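Show Up for the Opener

I have an unpopular opinion about concerts and I'm going to give it to you at length, so get comfortable. If you buy a ticket to a show, and you're able to get there on time, you should be in the room when the first act walks out. In the room, I mean, with your coat off, facing the stage. The merch line doesn't count and neither does the bar across the street.

I started thinking about this on a Monday in November, when I went to see Ovside at Durano. Durano holds 1,805 people when it's full (it's printed on the fire notice by the coat check, and I've read that notice more often than I've read some novels). The headliners had sold every ticket. The opener was a two-person synth act called Dastix, and when they came on I could have done cartwheels from the sound desk to the barrier without touching anyone. I can't do cartwheels, but you get the idea.

They were so good! One of them had a drum machine that sounded like somebody dropping cutlery down a stairwell, and the other one sang in this flat, slightly annoyed voice, like she was reading out a parking ticket, and then in the third song she just opened up and hollered and the hair on my arms stood up. They played for 30 minutes. By the end there were enough people in that the applause had some body to it, but most of those people had missed the song with the hollering, and they clapped the way you clap for a plane landing.

Then Ovside came on and played for 63 minutes (yes, I checked, I'm a person who checks) and it was fine. It was a solid show! They did the hits in the order you'd guess, the lights went purple for the sad one, and everyone around me filmed the chorus they already knew. I went home humming Dastix.

Now, I know the arguments for coming late because I used to make all of them. Tickets cost a fortune, so surely you've earned the right to use yours however you like. Sure. You've also paid for the opener, though. It's one ticket. You wouldn't throw out the bread basket because you only ordered the fish. I've got friends who will spend ten minutes complaining about service fees and then skip a third of the music they were charged for, and when I bring this up at dinner I am told to please let it go.

The second argument is that openers are usually bad. I've kept an informal tally in my head over the years and my feeling is that openers are bad at the same rate as everybody else. Headliners get the benefit of the doubt because you already know the words. You're doing half the work for them. Take away the familiarity and play that same set to you cold, through a mix that's been turned down a notch so the main act will seem bigger, with the house lights still half up and a guy next to you telling a story about his landlord, and I'm not sure your favorite band survives it either.

That's my real soapbox, by the way, the sound. Openers very often get no soundcheck, or they get a few minutes of one while the doors are already opening. They set up in front of the headliner's gear, on a strip of stage as wide as a diving board. The singer in Dastix had to do her whole performance between a covered drum riser and a monitor wedge. When people tell me an opener "had no stage presence" I want to ask them how much presence they'd have in a hallway closet.

The third argument is dinner, and I have sympathy for this one. Doors are at an awful hour. You come straight from work, you haven't eaten, and the choice is between the opener and a burrito. I've chosen the burrito. I'm not proud of it. My fix is that I now eat before I go in, standing at the bus stop or sitting on the low wall outside, and I keep something in my bag for the line. A good line snack comes wrapped, doesn't need a fork and doesn't mind being sat on. I've become a bit of a bore on the subject and I will share with strangers. 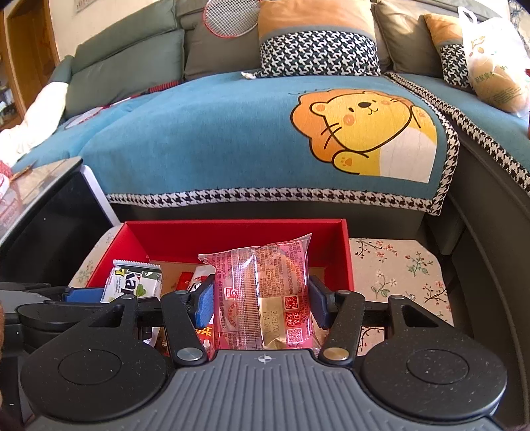
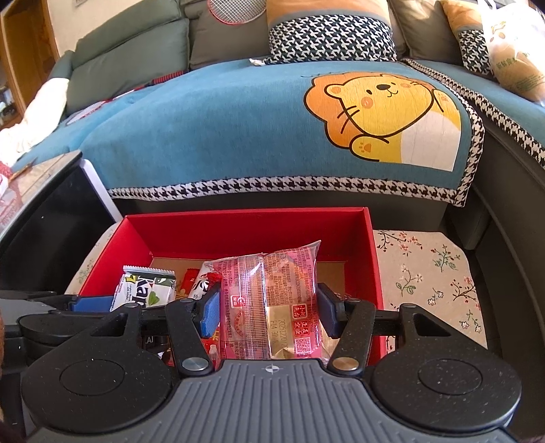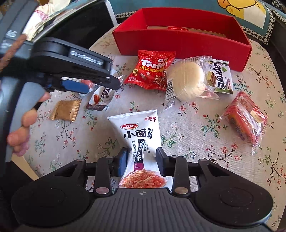
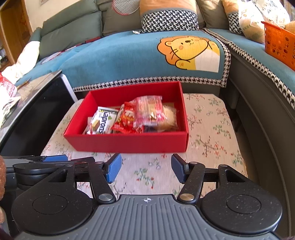 In order: a pastry in clear plastic, a plastic-wrapped packet over an open red gift box, Weilong spicy strips, and a red cardboard box of snacks.

So with dinner handled, what's left is the argument people don't say out loud, which is that being early feels uncool. There's a whole performance to rolling in right before the lights go down. You look like you've been somewhere. The people at the rail for the first act look eager, and somewhere around the age of fifteen we all signed a contract agreeing never to look eager in public. I'd like out of that contract. I'm a grown adult with reading glasses and I want to stand near the front and find out what a band I've never heard of sounds like.

I'll tell you the other thing I like, and it's a bit soppy. The opener can see you. When the room's full, the band on stage is looking at a big dark shape with phones in it. When it's a third full, they're looking at faces. I've been nodded at by more openers than I can remember. A bass player once pointed at me because I was the only person moving my shoulders, and I lived off that for a week. You matter in a half-empty room in a way you just don't later on, and if you're a shy dancer like me there's so much space. Nobody's elbow is in your drink.

And somebody has to be first, right? Every band you love had a stretch of nights where they played to the backs of people's heads. I saw an act called Li open for a band I was crazy about at the time, in a basement that smelled of wet carpet. I thought they were odd and a little too quiet. I couldn't stop thinking about them. I bought the record at the table on the way out and it's still one of the few things I own that I'd grab in a fire. I have not listened to the headliner in years. I couldn't tell you what's on the album they were touring. I'd got there early that night only by misreading the ticket, and it bugs me to think how many other records I've missed by reading the ticket correctly.

I don't want to let the venues and promoters off the hook here either. Would it kill them to print the set times? Some do now, and bless them, they put up a little sheet by the door and post it online in the afternoon, and I think on balance that's good, even though half the crowd uses it to work out how late they can be. What annoys me more is the poster that says "plus support." Plus support! Those people have a name! They rented a van! If you can find room for four sponsor logos and a note about bag sizes then you can find room to tell me who's playing. I'd go further and say the opener's name should be big enough to read from a passing bus, but I understand there are contracts and egos involved and I'm only one woman with opinions.

Headliners could do more as well. The best thing I've ever seen a main act do was walk out unannounced before the opener, in a hoodie, with the lights up, and say "we picked this band, we love this band, please be nice to them," and walk off again. It took no time at all. People hushed. They moved forward. You could feel the room decide to give it a go. Ovside didn't do that, and they didn't mention Dastix until the second to last song, when we got the usual "give it up for our friends who opened tonight" and a big cheer from a whole lot of people who had been parking.

And yes, some of you have babysitters and late shifts and trains that only run when they feel like it. I'm not coming for you. Get there when you can. Nor am I saying you have to like what you hear, because I have stood through some real stinkers. There was a man with a loop pedal and a flute who I still think about when I can't sleep. But even the stinkers give you something to talk about in the gap, and the gap is long, and the person next to you was there for the flute too. I made a friend over that flute. We go to shows together now. She's always late, and I'm working on it.

My next one's at Durano again, a band I like a normal amount, with 2 openers listed, both by name this time, in letters you can read. I haven't looked either of them up. I'm going to leave work a little early, eat something on the wall outside and be in there when the lights are still on and the floor isn't sticky yet. If you see somebody moving her shoulders over by the left-hand speaker, come say hi. I'll have snacks.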